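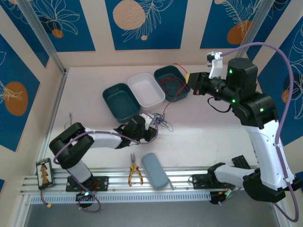

Loose wire on the two-arm cell, with the right gripper over a teal bin.

Workshop > Cells > Gripper trials > Wire sorting
June, by Hawi Endale

These are from the gripper comparison on the two-arm cell at Grerkgate. The task is sorting offcuts of hook-up wire between the table and three bins. Wire was chosen by Arsen Kravchuk on the grounds that it defeats most parallel jaws: it is thin, it tangles, and a bundle picked at one point seldom leaves the table in one piece.

Layout is kept the same for every trial. Bins go in a row at the back, teal, white, teal. Both arms stay on the front rail, and the purple camera cables are left with enough slack to clear the elbows at full reach. Yeshi Assefa set the jaw force at 6 N for the first block and 2 N for the second. The lower setting marks the insulation less but loses single strands when the wrist turns.

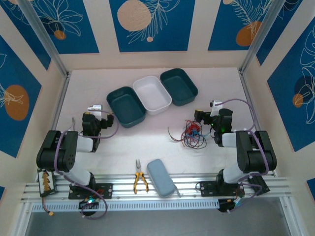 Reach to the outer bins is the other limit. An arm working at the back of the table has little choice of wrist angle, and a jaw that comes in too flat will push the bin before it closes on anything in it. Brayan Quispe rewrote the approach so that the last 7 cm is close to vertical. The bins move less with this, at the cost of a slower cycle.

The controller is the Holorik build, revision 301. The earlier Bogale build is still on the shelf machine and can be restored if anyone wants to repeat the first block. Logs from the two are not directly comparable, as Bogale stamps the jaw position at command time and Holorik at arrival.

Wrist camera exposure is locked. With automatic exposure the patterned walls pulled the level about whenever an arm swung outwards, and dark wire was lost against the teal plastic.

Still to do: softer fingertips, a narrower jaw, and the same task with the white bin moved to one end. Noman Shaikh has the fingertip drawings. Settings files are in the Brekuvari folder under the cell name.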